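Arbeitsplatte neben dem Elektroherd: ölen oder lassen?

lina_haddadin
11. August
Neben dem alten Herd mit den Spiralplatten ist bei uns die einzige Fläche zum Schneiden helles Holz. Am Rand sind inzwischen ein paar dunkle Flecken. Schleifen und ölen, oder reicht Öl?

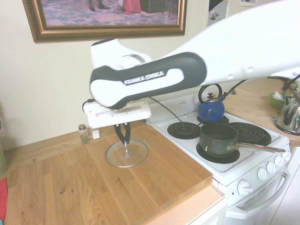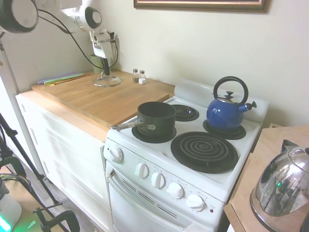 Antworten (5)

kozma_sz
Erst schleifen, sonst ölst du die Flecken mit ein. Ich nehme 120er, dann 180er, danach zweimal dünn Öl von Skernlow.

Hilde D.
Sehe ich anders. Bei kleinen Flecken reicht Zitrone mit Salz. Schleifen kannst du immer noch - abgetragenes Holz kommt nicht zurück.

pranab_w
Mich würde eher der Abstand zum Herd stören. Auf dem zweiten Bild ragt das Holz links über das Kochfeld. Vorne links würde ich so nichts kochen. Und Topfdeckel nie heiß aufs Holz legen, das gibt Ringe.

kozma_sz
Stimmt, bei Spiralplatten wäre mir das auch zu nah. Unsere Platte ist nach etwa 2 Jahren an der Kante gerissen.

lina_haddadin
Danke. Ich rücke sie nach links und probiere zuerst Zitrone. Der blaue Kessel bleibt hinten, den brauchen wir täglich. Welches Öl nimmst du genau, Szabolcs?

kozma_sz
Das farblose, 31 Euro die Dose. Reicht ewig.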